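Flastcombe pharmacies to offer free threadworm advice from the new year

30th December

Families in Flastcombe will be able to get free advice on threadworms without an appointment when a new service opens in the town's pharmacies in the first full week of January.

The service is run by Kivel, the community health company, with printed guides supplied by Grakix. It will be available at 3 pharmacies in the town and at the Yeh Street health centre. Parents and carers can ask for a private word with a pharmacist, take home a guide and, where it is suitable, buy treatment over the counter on the same visit.

Threadworms are small white worms that live in the gut. They are common in young children and spread easily at home, at nursery and at school. The usual sign is itching around the bottom, which is often worse at night and can lead to broken sleep. The worms look like short pieces of white thread and may be seen in poo or on the skin.

Kivel asked parents in the town about threadworms in November. Of the 254 who replied, 62 per cent said they would not know how to treat them, and almost 18 per cent said they had put off asking for help out of embarrassment. Several parents wrote that they had treated one child and left out everyone else in the house, only for the itching to come back a few weeks later.

"We want people to be able to walk in and ask," a spokesperson for Kivel said. "Threadworms are not a sign of a dirty home. Any child can pick them up, and most families can deal with them without seeing a doctor."

The guide explains that medicine kills the worms but does not kill their eggs, which can survive for up to two weeks on bedding, toys and other surfaces. Everyone in the household should normally be treated at the same time, even if they have no symptoms - this is the step most often missed. Cleaning then has to carry on for two weeks.

On the day treatment starts, families are advised to wash nightwear, bed linen, towels and soft toys, and to vacuum the floors. Sheets should not be shaken, as this can spread the eggs around the room. Kitchen and bathroom surfaces should be wiped with a damp cloth, and the cloth rinsed often in hot water. 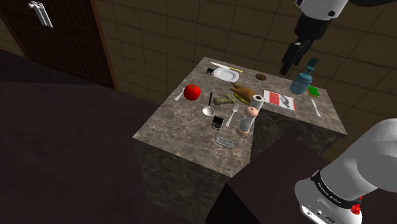 Each morning, everyone should have a bath or shower and change their underwear. Hands need to be washed and nails scrubbed before eating and after using the toilet or changing a nappy. Nails should be kept short, and children should wear close-fitting underwear at night. Toothbrushes are best rinsed before use and kept in a closed cupboard.

Some people should speak to a pharmacist, midwife or GP before taking any medicine. They include anyone who is pregnant or breastfeeding, and the parents of children under two. Children do not need to stay off school or nursery.

The guide will be free to collect from the counter during normal opening hours. Schools and nurseries in Flastcombe can ask for copies at any of the pharmacies taking part - larger orders may take a few days.

ENDS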